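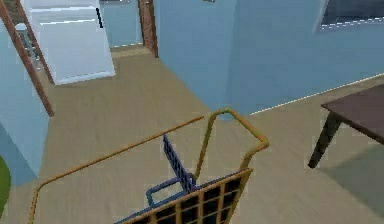

Yellow cart, blue mesh insert, kitchen through the doorway (simulator render)

Cart to the fridge: are we anywhere close with household chores?

porchlight_50
Thursday, 7:12 pm

Hi all, long-time reader, not much of a poster, so bear with me if I ramble. I've been spending my evenings in the Wenulley simulator (the free version, my laptop complains the whole time) and the chore I keep coming back to is the grocery run inside the house. Cart starts in the room with the dark table, and the job is to push it through the doorway to the fridge without clipping the door frame or the table. That's it! My kids did this with a doll stroller before they could talk properly.

I've run it 949 times now, with the planner that comes in the box, and I'd call it a clean trip on a bit more than half of them. The turn toward the doorway is what kills it. It swings the handle end wide and catches the table leg, or it goes in at a slant and wedges. So my question for the folks here who work with real machines is whether I should be encouraged or discouraged. My mother is getting less steady on her feet and I would dearly love to tell her that help is coming.

tubing_and_tape
Thursday, 7:40 pm

Welcome! Don't be discouraged. We've had a Tehrani tug at our shop for 4 years and it moves parts carts all day long, and I can't remember the last time I had to go rescue it. Pushing a thing on wheels from one spot to another is the part machines are good at. If yours is catching the table, I'd bet the planner has the wrong idea of where the cart ends. Check that the handle is included in the footprint. Ours was set up without it at first and we have the dents to show for it.

gravelroadgail
Thursday, 8:05 pm

I'm going to be the wet blanket, and I say this with affection, tubing. Your shop has painted lanes and wide aisles and everybody knows to stay out of the way. A house has rugs and a dog and a laundry pile that wasn't there this morning. And getting the cart to the fridge is the easy half of the chore. Somebody still has to open the fridge, move the leftovers, find a spot for the milk and not crush the lettuce. I had a Famevier helper on trial for 20 days last spring and it was lovely to have around, and it put away one bag of groceries in the time it took me to cook supper. The bread went in the freezer.

tubing_and_tape
Thursday, 8:21 pm

Fair about the lanes, but I don't agree that the cart is the easy half for somebody like porchlight's mother. Carrying is what wears people out. If a machine brought the bags to the fridge and stopped there, my own dad would have bought one yesterday. He can put milk on a shelf.

gravelroadgail
Thursday, 8:34 pm

Well, that I can't argue with much. My aunt would say the same. I still think folks get sold the whole chore and receive a third of it, and I'd want anyone shopping for a parent to hear that before they spend the money.

mesh_basket
Thursday, 9:02 pm

Coming at this from the simulator side. One thing I'd look at is that blue mesh piece in the basket, the one with the squared handle. If it's a separate object in your setup and isn't fixed to the cart, it can shift when the cart turns and the physics gets jumpy. I lost most of a weekend to something like that in Claler. Try a batch with it taken out, and another batch with the table moved back a little, and don't change both at once or you won't know which one helped. Also, your floor is smooth planks from one side to the other. Put in a door sill, even a tiny one, and see what happens to your clean trips. Mine fell apart completely, and I'd rather find that out on a laptop than in somebody's kitchen.

porchlight_50
Thursday, 9:47 pm

Oh, this is all so helpful, thank you. Tubing, you were right, the footprint stops at the basket and leaves out the handle altogether. I feel a little silly. I've fixed it and there's a batch of 50 running while I do the dishes (by hand, naturally). Mesh, I'll pull the blue piece out tomorrow and try the sill after that. Gail, I hear you, and I won't be promising Mom anything yet. Does anyone know if the Wenulley fridge door opens, or is it just one solid block?

mesh_basket
Thursday, 10:03 pm

Depends on which kitchen you loaded. Click on the door and look for a hinge in the side panel. If there isn't one, send me a message and I'll walk you through adding it.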